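Sorting a mixed bin of odds and ends

Most sheds and utility rooms have a box where everything small ends up. Sorting one takes 90 minutes at most, and you need very little to do it.

What you need

Two bins of the same size, open at the top. Ours are the grey Prolgate ones, but any rigid bin will do.
A damp cloth.
6 labels and a marker pen.

Steps

1. Stand the two bins one behind the other on a firm surface. The near one is for things still to be sorted, the far one for things you are keeping.

2. Tip in a small amount at a time. If items lie on top of each other you will miss the little ones.

3. Take out bottles first. Empty them, put the cap back on and set them aside for recycling. A bottle on its side takes up a lot of the floor and hides whatever has rolled behind it.

4. Next take anything long or crumpled, then the round things, which tend to end up in the corners.

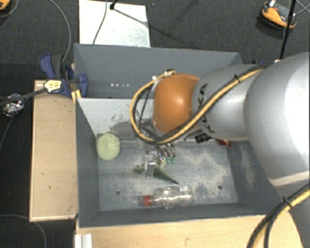
5. Check the corners once more before you tip in the next lot. Small pieces sit close to the walls and are easy to overlook from one side, so look from the other side too.

6. Wipe the bottom of the bin when you have finished. Dust builds up on it over time. Scratches do no harm, but replace a bin if the base has cracked.

Label the keeping bin and put it back on the shelf.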